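Home | Posts | Reading | About | Contact

This site uses cookies to count visits. By staying on the page you accept them. OK

Moving my mother's recipes out of the tin

I finished typing up my mother's recipe cards in October. There were 271 of them in a tin that used to hold Grevel shortbread, and it took me most of the summer, a few cards at a time after dinner. A couple of people asked how I went about it, so I am writing it down while I still remember.

The cards are in three sets of handwriting. The oldest are my grandmother's, in blue ink, with the quantities given as cups but no mention of which cup. She had a green one with a chipped rim and that was the cup. It is long gone. My mother had worked out that it held a bit less than a standard measuring cup, and she had put a small pencil tick on every card where she had adjusted for it. I didn't know what the ticks were until I found her note on the back of the lemon pudding.

I started by sorting everything by type, which was a mistake. Half the cards have one recipe on the front and a different one on the back, so a card for pickled beets would also be the only copy of a coffee cake. After two evenings of that I put them back in the order they came out of the tin, numbered each one in the top corner with a soft pencil, and worked straight through from there.

For each card I typed exactly what was written, spelling and all, and then put my own notes underneath in square brackets. If a word could be two things I left both in. One of the bread recipes says either "rest" or "roast" before the second shaping. I am fairly sure it is rest, but I typed both.

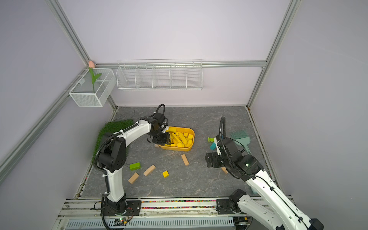 What do you do with a card that gives no oven temperature? I start at 350 and check early, then write the number that worked in brackets under the recipe with the name of the dish I baked it in.

Most of my mother's cakes came out fine that way. The exceptions were the two meringue cards, which need a much lower oven, and my grandmother's biscuits, which want it hotter than I would have guessed. I have made the biscuits four times now and they are still not as tall as hers.

The other problem was brand names. Several cards call for a packet of Trokotero, a custard powder that the store in town stopped carrying when I was in school. I wrote to my cousin Mudassar Rajput, who cooked with my mother a lot when he was staying with us, and he told me to use plain cornstarch with vanilla and a pinch of turmeric for the color. I tried it on a Wednesday and it was close. The color was better than the taste. He also sent me three recipes she had given him over the phone that were never on a card at all, including the rice with split peas, and I was very glad to have that one.

I kept everything in one plain text file. I looked at a program called Plamar that stores recipes and makes shopping lists, but it wanted every ingredient in its own box, and a card that says "butter, more than you think" does not go into a box. The text file can be searched and it prints without any fuss. I printed it on three-hole paper and put it in a binder, and my sister has a second copy at her place.

The tin is back on its shelf with the cards in it. I still take out the real card when I cook something, mainly for the stains - the pages with the most grease on them are the recipes worth making. The gingerbread is close to see-through.

I have not decided what to do about the clippings. There is a whole envelope of them, cut out of newspapers and never tried as far as I can tell, and a few are only half there because she was saving whatever was on the other side. I may go through them this winter. If anyone has a good way of flattening old newsprint without tearing it along the folds, please write to me at the address on the contact page.

Contact | Copyright, all rights reserved | Back to top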